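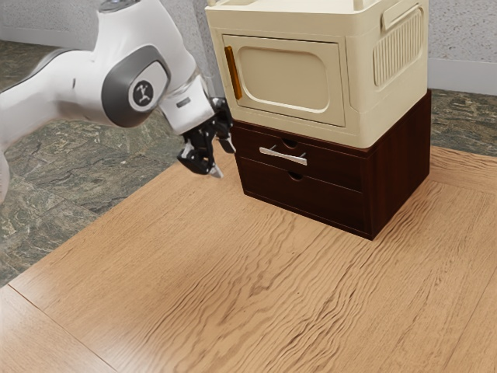

Unenon H6 Hail and Rain Sensor

Severe Weather Instruments > Precipitation > Hail Sensors
Part number: H6-1648
Availability: In stock
Data sheet revision: 24 Aug 2024

The Unenon H6 is an impact sensor for hail, with a secondary channel for rain intensity. It is intended for fixed weather stations in areas with regular severe thunderstorms. The sensor reports the time and size class of each hailstone that strikes the plate, and totals the strikes for each reporting interval. It has no moving parts and no collecting funnel.

Operating principle

A stainless steel plate is mounted over a sealed housing. Each strike on the plate produces a short vibration, which is picked up by a piezoelectric disk on the underside. Hail gives a sharper and larger pulse than rain. The onboard processor separates the two by pulse height and rise time, then assigns each hail strike to one of 6 size classes. Rain pulses are not logged one by one; they are summed and converted to an intensity figure.

Soft hail and graupel produce weak pulses and may be logged as rain. Where the difference matters, pair the H6 with an optical present weather sensor.

Strikes that arrive very close together can merge into a single pulse. The processor applies a correction at high strike rates and sets a flag in the data record whenever the correction is in use. Flagged intervals are still valid for storm timing but should be treated with care in size statistics.

Mounting

The sensor is supplied with a clamp for a vertical mast. Mount it level, with a clear view of the sky, and well away from walls, trees and roof edges. Hail in a strong wind falls at a low angle, and a nearby wall will shield the plate on one side. Do not mount the sensor on the same arm as a tipping bucket gauge or a spinning anemometer. Vibration carries through the arm and raises the noise floor.
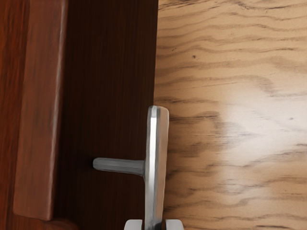
The field cable runs from the sensor to the Vakex data logger, which should be kept indoors or in a sealed cabinet. Choose the logger position before cutting the cable. Sites differ a good deal in this respect: a farm office may have a plain steel door, another building a dark brown one with a reddish-brown molding strip and a silver metal handle. In either case do not pass the cable through the door opening. Repeated closing will crush the shield, and the first sign is usually a rise in false rain counts. Drill a separate entry through the wall, angled down toward the outside, and seal it with the gland in the kit. Leave a drip loop on the outdoor side.

The shield is grounded at the logger end only. Grounding both ends creates a loop and can put line-frequency noise on the rain channel. In areas with frequent lightning, fit the surge module (sold separately) between the cable entry and the logger. 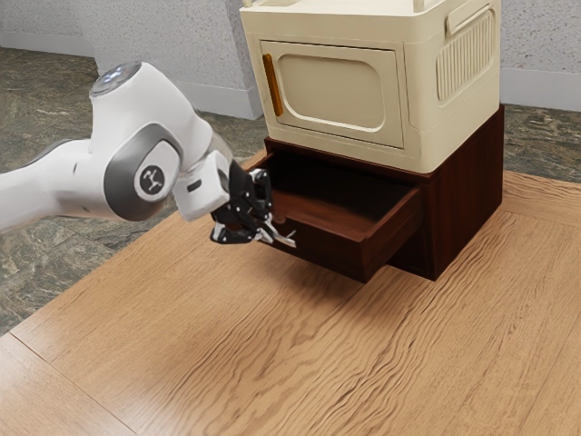

Unenon Severe Weather Instruments - Hail and Precipitation Group

Specifications

Measured quantities: hail strikes, hail size class, rain intensity
Hail size classes: 6
Internal event memory: 2,000 hail strikes
Reporting interval: user set, one minute to one hour
Output: RS-485 or SDI-12, selected at order
Supply: 12 V DC
Plate: stainless steel, replaceable
Housing: cast aluminum, powder coated
Mount: mast clamp, included
Heater: optional, factory fitted

When the event memory is full, the oldest records are overwritten. Interval totals are stored separately and are not affected. For stations polled only once a day, the logger should be set to fetch individual strikes at each reporting interval so that a long storm does not fill the memory.

Heated version

The heated version (part number H6-1788) keeps the plate free of ice and wet snow. It is recommended for stations where the hail season opens in April, while night frost is still common. An ice layer on the plate dampens the pulse and shifts strikes into lower size classes. The heater needs its own supply and should not share a circuit with the logger. The heater cannot be added to a standard unit in the field.

Software

The H6 is configured with Edet, the setup program used for all current Unenon sensors. Edet sets the reporting interval, the station address and the rain threshold, and can run a self-test on the piezoelectric disk. Hail class limits are fixed at the factory and cannot be edited - this keeps records from different stations comparable.

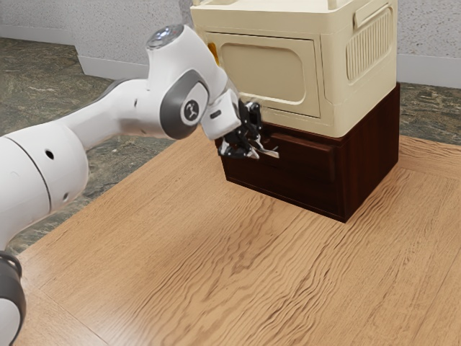 The self-test sends a drive pulse through the disk and compares the response with the value stored at calibration. A result outside the stored limits means that the disk has come loose or the plate is bent. Run the test after any storm that logged strikes in the largest size class, and again after the plate has been cleaned or replaced.

Users of the older Faltosard hail pad stations can keep the same mast and clamp position. The H6 does not read out in the same units as a hail pad, so an overlap period of one full season is advised before the pads are retired.

Maintenance

Clean the plate with water and a soft cloth twice a year. Do not use abrasive pads. Check that the clamp is tight and the sensor is level. Small dents do not affect readings as long as the self-test passes. Calibration is recommended every two years and is carried out at the factory.

Supplied with the sensor

H6 sensor with plate
Mast clamp and hex key
Field cable with connector
Wall gland
Calibration certificate
Quick start sheet

Sold separately

Vakex data logger
Surge module
Spare plate with gasket
Cable extension

For heated units or SDI-12 output, state the full part number and output type when requesting a quote. Units built to order are not returnable.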